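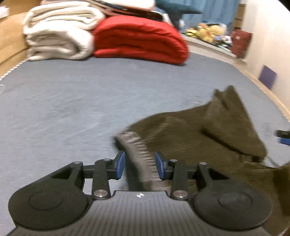 Modules > Software Practice > Week 6 > Make and incremental builds

Software Practice – notes for week 6
Make, dependencies, and why your build lies to you

Carrying on from the compile/link stuff. If you missed that, read the week before's notes first, they're short. Bring a laptop or use one of the machines in the Ó Ceallaigh lab. Compiler and make are already on Larnby so log in there if yours won't play.

Where we got to

Source file goes in, object file comes out. Object files plus libraries go into the linker, program comes out. Each .c file is compiled on its own and knows nothing about the others except through headers. Everything below hangs on that.

Fellwood (the code you're using for the coursework) is 1,740 lines over a handful of files. You could rebuild the lot every time and hardly notice. Try it on something with 2,000 source files and you will notice. So: only rebuild what changed. Question is how the tool knows what changed.

How make decides

Timestamps. That's it. Target older than any of its prerequisites, or target doesn't exist – run the recipe. Otherwise leave alone. Make doesn't read your code, doesn't know what C is, doesn't compare contents. Open a file, save it with no changes, it gets rebuilt. Fine.

A rule:

parser.o: parser.c parser.h
	cc -c parser.c -o parser.o

Left of the colon = target. Right = prerequisites. Line underneath = recipe, and it starts with a TAB. Not spaces. Half the emails I get in the first fortnight are "missing separator" and it's the tab every time. Check your editor isn't swapping them for you.

Whole small makefile:

fellwood: main.o parser.o table.o
	cc main.o parser.o table.o -o fellwood

main.o: main.c parser.h table.h
	cc -c main.c -o main.o

parser.o: parser.c parser.h
	cc -c parser.c -o parser.o

table.o: table.c table.h
	cc -c table.c -o table.o

Type make on its own and it builds the first target in the file. So put the program first. Draw the graph on paper, arrows from each target to the things it needs. Change table.h, what gets rebuilt? main.o, table.o, then fellwood. parser.o doesn't. If you can't get that from the picture you've drawn, draw it again.

The missing header problem

Most important bit of the week. Suppose table.h has a struct in it and parser.c starts including table.h, but you forget to add it to the parser.o line. Now add a field at the front of the struct. main.o and table.o rebuilt with the new layout. parser.o still has the old one. It links. No warnings. It runs and prints rubbish, or crashes somewhere miles off.

Then you do a clean build and it goes away, and you decide the computer is haunted. It isn't, your makefile is wrong. "make clean fixes it" is nearly always a missing prerequisite.

Fix – get the compiler to write the header list. It has to find the headers anyway.

CFLAGS = -Wall -MMD -MP
OBJS = main.o parser.o table.o

fellwood: $(OBJS)
	$(CC) $(OBJS) -o $@

-include $(OBJS:.o=.d)

-MMD writes a .d file next to each object, which is itself a scrap of makefile listing the headers. -MP adds an empty rule for each header so that deleting one doesn't stop the build dead. The minus in front of include means don't complain if the files arent there yet, as on the first build. Works with gcc and clang.

Notice there's no rule for the .o files now. Make has a built-in one for .c to .o and it picks up CC and CFLAGS. If you're moving an old makefile over, do a make clean first. The old objects have no .d files to go with them.

Variables you'll meet

$@ the target
$< first prerequisite
$^ all prerequisites, duplicates removed
CC, CFLAGS, LDFLAGS, LDLIBS conventional names, use them and the built-in rules work

LDLIBS goes at the end of the link line, after the objects. With static libraries the order matters, linker goes left to right and only pulls out what it wants so far. "undefined reference to sqrt" when you've definitely got -lm – look where you put it.

Targets that aren't files

.PHONY: clean test

clean:
	rm -f fellwood $(OBJS) $(OBJS:.o=.d)

Without the .PHONY line, if somebody makes a file called clean in that directory, make looks at it, sees it has no prerequisites, says it's up to date and does nothing. The one that catches people is test, when they've got a folder called test.

Parallel builds

make -j6 runs up to 6 jobs at once. Only safe if the graph is right. A makefile that relies on things happening in the order you wrote them will work without -j and fall over with it, sometimes. Worth running now and then as a check. Please don't use a bare -j on Larnby, it sets no limit and everyone else is on there to.

Clocks

Timestamps need clocks that agree. If your files are on a network drive and the server clock is ahead you get "Clock skew detected", and possibly things rebuilding for ever. Same after unzipping an archive with odd dates. touch the files, or clean and build again.

Exercises

Do these before the lab. The Rovetti archive is in the shared folder, it's a small image filter with a deliberately bad makefile.

1. Build it. Change a constant in filter.h, run make, run the program. Say which object is stale and how you know.
2. Fix it by hand. Then undo that and fix it with -MMD.
3. Run make -n after touching one source file and write down what you expected beforehand.
4. Find the phony target that's missing its .PHONY line.
5. Harder. One header is generated by a script. Get it to build from clean with -j6, every time. (.d files don't exist on a first build. Think about what that means for the order.)

Coursework part one is marked out of 100 and is due 23rd November. The makefile counts. I'll build from clean, touch a header, and build again, so do that yourself first.

Reading: the GNU make manual, chapters on rules and on implicit rules. Skip the bit on archives.

Next time: libraries, static and shared.

Filed under: Teaching, C, Build tools, Handouts

Back to top | Contact the module office | © Software Practice teaching pages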